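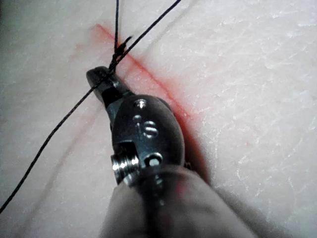
Looking after your stitches at home

If you've come home from the hospital or the surgery with a row of stitches and a leaflet you can't find any more, pull up a chair. I have had three lots of stitches in my time (one knee, one hand, one mole on the shoulder blade in the most awkward spot a mole could choose) and I nursed my husband through a much bigger set, 34 of them, after he had a disagreement with a greenhouse. I was also a practice receptionist in Korkulby for a good many years, so I have heard most of the questions people ring up with, usually at five to six on a Friday when they have been fretting since lunch.

I'm not a nurse, and whatever your own nurse or doctor told you comes before anything you read on my page. Wounds differ and so do the people who have them. If you're diabetic, on blood thinners or steroids, or you've been told that you heal slowly, ring and ask before you follow anybody's general advice, mine included.

Before you leave the clinic

Perhaps it's too late for this part, but if your appointment is still to come, take a pen. You will be offered all sorts of sensible information at the very moment you are least able to take it in, and I speak as somebody who once nodded all the way through and then had to ring from the car park.

You want to know what kind of stitches you have, and whether they dissolve or have to come out. If they come out, ask when, and who does it, and whether you book it yourself. Ask how long the first dressing stays on, and whether it is a shower-proof one. Ask if you can drive home, and when you can go back to work, and do say what your work is, as "light duties" means one thing to a typist and quite another to someone who lays patios. And get a telephone number for the evening as well as the daytime.

The first day and night

Go home and sit down. It sounds too simple to write out, but the numbness from the injection can make you feel marvellous for 2 hours or so, and that is just when people decide to hoover the stairs. When it wears off you'll feel sore, and you will be glad of a cup of tea within reach and the telly on.

Leave the dressing alone. A little spotting of blood on it is quite usual. If it starts to come through properly, fold a clean cloth or a gauze pad, press it firmly over the top of the dressing, and keep pressing for ten full minutes by the clock without lifting it to have a look. If it is still bleeding after that, ring for help and carry on pressing while you do.

If the stitches are in an arm or a leg, prop it up on cushions. For my hand I slept with a pillow on my chest and my arm on top of it, like a cat, and it throbbed a great deal less than it had in the afternoon. For painkillers, take what you were told to take and read the packet. Paracetamol suits most people. Check before you take aspirin or ibuprofen, particularly if you were told to expect some bleeding.

Keeping it dry

Most people are told to keep the wound dry for the first day or two, and some for longer. Go by what you were told, and if you weren't told, ring and ask. It's a perfectly ordinary question and we had it every single day.

In the meantime a strip wash at the basin does very well. Fill the basin before you undress, put the flannel, soap and towel where your good hand can reach them, and take your time. For a foot or a lower leg you can buy a waterproof cover that pulls on like a wellington. I had one from Holtell, the chemist's at the bottom of our hill, and it did for my knee and later for a neighbour's ankle. A bin bag and tape is the old way of doing it, but it does leak, and a wet bag on a bathroom floor is as slippery as anything I know, so please be careful if that's what you have.

Once you're allowed to shower, make it a short one, with the water not too hot and not pointed straight at the stitches. Let the water run over them and leave them be. No scented gels on the wound itself, no scrubbing, and no long soak in the bath until it has healed over. Swimming waits too, and that goes for the hot tub! When you're out, pat the skin with a clean towel. Pat, and pat again. Rubbing catches the little ends of the thread and you'll only do it the once.

Changing the dressing

Set everything out first. I put a clean tea towel on the kitchen table, with the new dressing on it still in its packet, some gauze, a small bowl of cooled boiled water if I've been told to clean the wound, and a bag for the rubbish. Shut the dog out. Then wash your hands properly with soap, front, back and between the fingers, and dry them on something clean.

Ease the old dressing off from one corner, stretching it along the skin instead of yanking it upwards. If it has stuck, dampen it with a little of the boiled water and give it a few minutes. Have a look at the wound while it's uncovered. A bit of pinkness close along the line is normal in the early days, and so is some puffiness, and you may see bruising that goes through every colour in the paintbox before it's done.

Wash your hands again, since you've just handled the old one, and open the new packet. Hold the dressing by its edges so that you don't touch the pad in the middle. Lay it down without stretching it and smooth the sticky part outwards. If your skin comes up red and itchy in the exact shape of the sticky part, it may be that the adhesive doesn't suit you, and there are gentler ones, so do mention it.

Please don't put creams, powders or antiseptic on unless you've been told to. My grandmother swore by butter for burns and vinegar for everything else, and I loved her dearly, but no.

Getting on with the day

You'll be surprised how much of you moves when you move. With stitches on my shoulder blade I couldn't reach a top shelf, put on a jumper or reverse the car, and I'd not have guessed any of those beforehand. Think about where yours are and what pulls on them. Wear things that button up the front, or skirts and loose trousers if it's a leg, and bring the everyday mugs down to the worktop.

Lifting is where most of us go wrong. Shopping bags, toddlers, wet washing and bags of compost all pull harder than you'd think. Carry half and go twice, or have the shopping delivered (I used the Villca van that does our side of the valley, and the driver kindly put the potatoes right in the cupboard). A gentle walk is usually fine and does you good, but hold off the gym and the football until you've been told otherwise.

Eat proper meals, with some eggs or fish or beans in them, and drink plenty. If you smoke, this is a very good week to smoke less, as it slows the healing down.

The itching

Round about the middle of things it will itch, and you'll want to climb the walls. Don't scratch, and don't pick at the scabs. Try laying your palm flat on the dressing and pressing very lightly, or wrap something cool in a dry cloth and hold it near the wound for a few minutes. Cotton next to the skin is kinder than wool. I did a whole jigsaw of Waltetti harbour during my worst itching week, and I think it was the sky that saved me.

When to ring somebody

Ring your surgery or the number on your sheet the same day if the redness is spreading outwards, if the skin around the wound is getting hotter, more swollen or more painful when it ought to be easing, if there's pus or a nasty smell, if you have a temperature or feel shivery, or if the edges have come apart or a stitch has come out early. On brown or black skin redness can be harder to see, so go more by the heat, the swelling and how sore it is.

If you feel very unwell, confused or breathless, or the bleeding won't stop with firm pressure, that is an emergency and you should call for an ambulance.

And don't worry about being a nuisance. I sat at that desk and I promise you we would far sooner hear from you on Monday morning over nothing than on Thursday over something.

Having them out

Face stitches often come out sooner than those on the body, and stitches over a joint usually stay in the longest, so don't compare yours with your sister's. It's a quick job, done with a small pair of scissors or a blade and some tweezers. Mostly it feels like a tug. Don't be tempted to do it yourself with the nail scissors, however handy you are. Wear something that lets the nurse get at the place easily, and have a bit of breakfast first if you're the fainting sort.

Dissolving stitches go in their own time, and that can be weeks. You may find a wisp of thread on the towel one day. If there's a hard little end poking through and it's still there a good while after it should have gone, let the practice nurse have a look at it.

Afterwards the new skin is weaker than it seems, so go gently for a few weeks more. Keep the scar out of strong sun or cover it with a high-factor sun cream once it has closed. When it's fully healed, ask about massaging it with a plain, unscented cream, using small circles with one fingertip, morning and evening. Mine on the hand was lumpy and cross-looking well into the following spring, and then it faded so well that I have to hunt for it under the kitchen light.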